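Search questions, e.g. "hard water"
Search
Ask

Clothing & Laundry > Wool and knits > Moths, pilling, shrinkage

My wool jumper has gone long in the body and short in the arms. Is it saveable?

Asked by Charmaine Botha, Monday

I have a jumper in a wool blend (label says wool, nylon and something that has worn off) which I have owned for years and treated with what I considered respect. It used to fit. After its last wash the body reaches most of the way to my knees and the sleeves have crept up past my wrists. I didn't know one garment could go in both directions at once.

What I did: washed it by hand in the laundry tub, cool water, a capful of Rundent wool wash. Wrung it out a bit. Hung it on the Hills Hoist by the shoulders, pegs and all, and went to work. It was a windy day. I now suspect the wind.

My mother says to put it in the dryer on hot "to bring it back", but my mother also brought back a cardigan that way once and it fit the cat. Is there a way of getting the proper shape again, or do I own a dress?

3 answers

Gunther Harms
The dryer will bring it back all right. Don't.

Wet wool is heavy and it goes wherever gravity tells it. Next time lay it flat. For now, wet it again and push it into shape with your hands. Can't help with the sleeves, mine have always been short and I have assumed it was my arms.

Embla Amundsen
Just take it to Branditz, they do knits. They quoted me 20 dollars for a vest and it came back a vest.

Siv Öberg
Gunther is right but he has left out all the work, so I'll put it in.

Fill the tub with lukewarm water and a good squirt of cheap hair conditioner. Any brand, your jumper is not fussy and at this point neither should you be. Soak for half an hour. This relaxes the fibres a little, which sounds like a spa brochure but does help. Let the water out and press the jumper against the side of the tub with your palms. No wringing. Wringing is probably where your trouble started, with the pegs finishing the job.

Lift it out with both arms underneath, like a sleeping toddler. Put it on a dry towel, roll the whole thing up like a Swiss roll and kneel on it. Do it again with a second towel. You want it damp and no longer dripping on your feet.

Now find a jumper that does fit you and measure it: armpit to armpit, shoulder to hem, underarm to cuff. Write the numbers down, you'll forget them by the time you've found the tape measure again. Lay the stretched one out on a fresh towel and coax it to those numbers. Nudge the hem up a little at a time all the way along, as yanking the middle gives you a frill. Ease the sleeves longer from the underarm down, and do both of them before you admire either one. Then leave it alone for a day or two, away from the heater, and turn it once when the top feels dry.

It may not go all the way back. Old wool with nylon in it has opinions. I've rescued three this way and lost one, and the lost one is what I wear to clean the gutters.

Once it's dry, keep it off hangers for good and fold it into a drawer. Before it goes in, I give each knit a last look on the bed, where there's room for both sleeves to go out sideways and any lopsidedness shows up straight away. The dark red one I have out at the moment has ribbing at the neck, cuffs and hem, and ribbed cables down one side of the front, and cables are handy for this because a wandering line tells you which way the body has been pulled. Go easy near any trim, too. Mine has a thin silvery strip along the top of the chest pocket, and I shape the knitting on either side of it and leave the strip be.
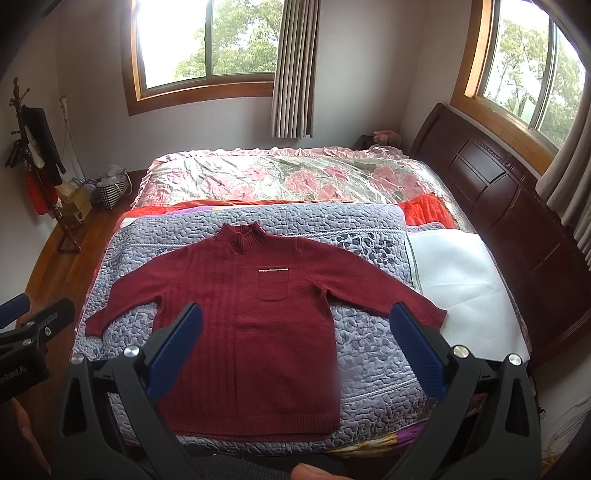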